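Ticket 300: Chair handling, rule on grip point and cable clearance
Site: Celville
Opened by: Védís Holst
Date: 09/02/2024
Status: Pending review

Problem: Handling rule 11 says furniture on casters must be gripped on a rigid part of the frame. It does not say which part, and operators at Celville and Jirnwood read it differently. 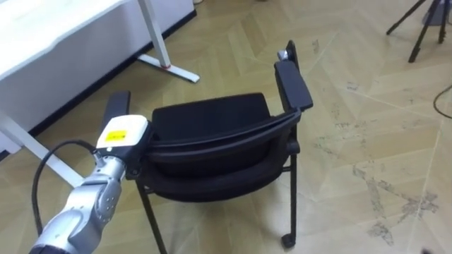
Rule 11 was copied from the January draft and never revised for chairs. The Jirnwood crew takes it to mean the base only. Celville allows the backrest edge if the gripper closes squarely on it. The arm's black cable makes a wide loop outside the links in this grip, and the rule gives no clearance for it. Rule 28 covers floor cables but stops at the robot's feet.

Checked so far:
- Gripper force limit matches the Resa profile.
- Stop button test passed before the session.
- Floor cable route not recorded on the start sheet.
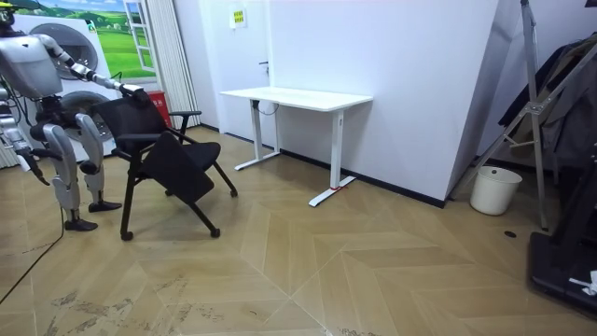
Backrest grip, side view. Cable on floor behind the robot.

Proposed: add "top edge of backrest" to rule 11 as an allowed grip point, at reduced speed. Extend rule 28 to cables on the arm. Stougaard to confirm wording before the sheet is reissued.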